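In Defense of the Paper Cup (and the Silly Little Rack It Lives In)

I have hosted a coffee morning in my building's shared lounge every month for two years now, and I have finally picked a side in the great cup debate. I'm for paper. I know! I can hear the mug people putting down their mugs.

But hear me out, because I've been thinking about this a lot more than a grown adult should, and it started with the cups on our table.
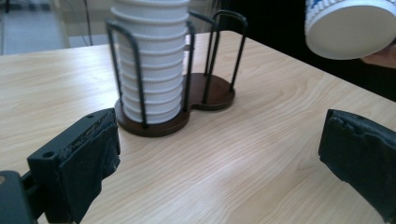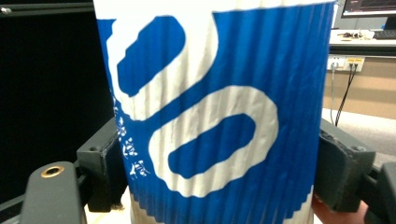 The usual case for real mugs goes like this. They feel nicer, they keep your drink hot, you don't throw them away. All true, and at home I drink out of the same chipped brown thing every day of my life. At home, though, there's one of me. At a coffee morning there are 16 people on a slow month, and every one of them sets a mug down somewhere, forgets which one it was and goes and gets another. Then somebody has to wash the lot in a sink the size of a shoebox. That somebody was me, for most of a year, and I'd look up with suds to my elbows and realize I'd missed the whole thing I was supposed to be hosting.

So my argument is partly selfish. I'd like to sit down. I'd like to hear the end of the story about the Pearce Street bakery and the wedding cake, which I have now heard the first half of three times.

The other part is that I think paper cups get treated badly, and then we blame the cup. Most of the time they're left in the plastic sleeve they came in, torn open at one end, rolling around next to the sugar. You pull one and four come out. Two hit the floor, and those go straight in the trash without a drop of coffee ever touching them. If you buy 200 cups for the season and lose a handful that way every month, yes, you're going to feel wasteful, and you should!

Give them a proper place to stand and people behave completely differently. I swear by the wire-and-wood kind of holder, with one side for the cups and another for whatever else needs a home. People take one cup. They take it from the top, like civilized beings. I have watched a six-year-old do it. Ours came from a kitchen store in Clarkalow that was clearing out its shelves, and I nearly put it back because I thought it was fussy – a stand for cups, really? It's the best thing in that room.

I'll go further and say a paper cup can be good-looking. I don't understand the idea that disposable has to mean dreary. A plain white one is fine, it's clean, it goes with everything. A bright blue one with a big swoopy white pattern makes me happy before I've had any caffeine at all, and the kind with the ridged outside gives your fingers something to hold on to. My neighbor says I'm describing a cup the way other people describe a vacation. Fair.

Now, the trash. I'm not going to pretend that part away. Plenty of paper cups have a lining that makes them a pain to recycle, and the rules in Prendcombe, where my sister lives, are different from ours in ways neither of us can keep straight. So I ask people to write their name on their cup and use it for the refill too, and I keep a few mugs in the cupboard for anybody who brings it up. Hardly anybody takes one. They look at the mug, they look at the sink, and they reach for paper.

If you've got a dishwasher down there and a person who loves loading it, ignore me and carry on. The rest of us can stack up some cups, put the coffee on and go find a chair.

Recent posts
The Folding Chair Is Fine, Leave It Alone
I Tried Every Decaf at the Zanddale Market
Who Keeps Taking the Good Spoons?
Soup for a Crowd in April
Comments on "Sugar Cubes Are Back" (2)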